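**Ticket 1284: wrist view too dark in the bucket task, episodes rejected**

Opened by: Zeyu Song
Date: 22 January 2021
Project: Skaltach, simulated tidy-up set
Status: open, workaround in use

**Problem**

We collect demonstrations in the living room map for the Nurkent policy. The operator controls both arms and puts small things from the floor into the round bucket. Since I updated the renderer, the checker rejects many episodes with the message "wrist image low contrast". The overview image passes the same check every time.

**Steps to reproduce**

1. Load the living room map with the default sun.
2. Start a recording at 20 frames per second.
3. Bring one gripper near the floor and hold it there.
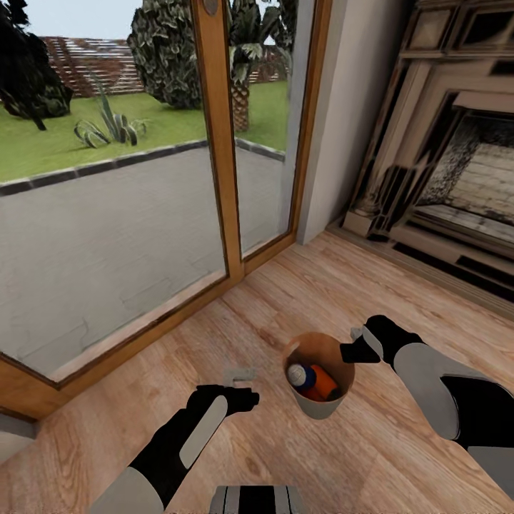 I replayed 21 of the rejected episodes. In all of them the joint data is complete and the time stamps are in order, so the recorder is not the cause. The motion is also fine for training, in my opinion. It would be a pity to throw it away.

**What I tried**

- Restarted the Zarnach server and cleared the shader cache. No change.
- Raised the exposure of the wrist camera by one step. Fewer rejections, but the pale floor becomes too bright.
- Turned off the contrast check for one batch of 600 frames and looked through it by hand. The frames are dark only when a dark object is very near to the camera. 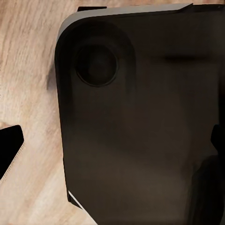
*Close view: dark object between the gripper fingers, shadow at lower right.*

**Present opinion**

The checker uses one threshold for all cameras. I think this is wrong for close views. For now I set a lower threshold for the wrist camera in my local config, and I keep the rejected episodes in the folder "hold" until somebody confirms.

**Open questions**

- Can the Yuan loader accept a separate threshold for each camera?
- Should I record again the episodes from November, or only run the checker again?

Please do not delete the "hold" folder before this ticket is closed.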